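Übung 7: Simulationspakete bewerten, am Fall Trurnel

Trurnel ist der Szenenbaukasten der Firma Weltine — laut Preisliste »praxisnah«, in der Campuslizenz für 364 Euro im Jahr. Zum Lieferumfang gehören 77 Gegenstände und 10 Räume. Wer nur Wände rendern möchte, kommt ebenfalls auf seine Kosten: viel Blau, ein Stück Hellbraun, quer davor ein dunkelgrauer Balken. 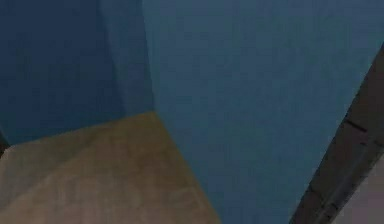

7.1 Was man für das Geld bekommt

Der Raum mit dem hellblauen Tisch ist unser Prüfstand. Kohlkopf, schwarzer Topf, Glasbecher und Stift liegen weit genug auseinander, dass auch ein schüchterner Greifplaner zurechtkommen sollte. Beim grauen, zerknautschten Ding links davon streiten wir seit Mai, ob Tuch oder Plüschtier.
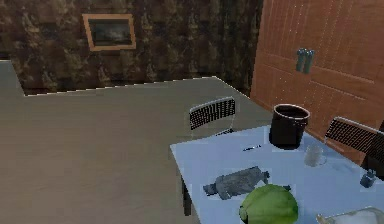 Für die Bewertung zählt ohnehin die hinterlegte Masse, und die steht im Datenblatt unter »Sonstiges«. Durchsichtige Objekte bitte gesondert prüfen, Marchuk wirbt beim Konkurrenzpaket Stasto genau damit.

Abgabe: eine Seite, Kaufempfehlung ja oder nein, an Benedita Matos. »Kommt darauf an« gibt null von 32 Punkten.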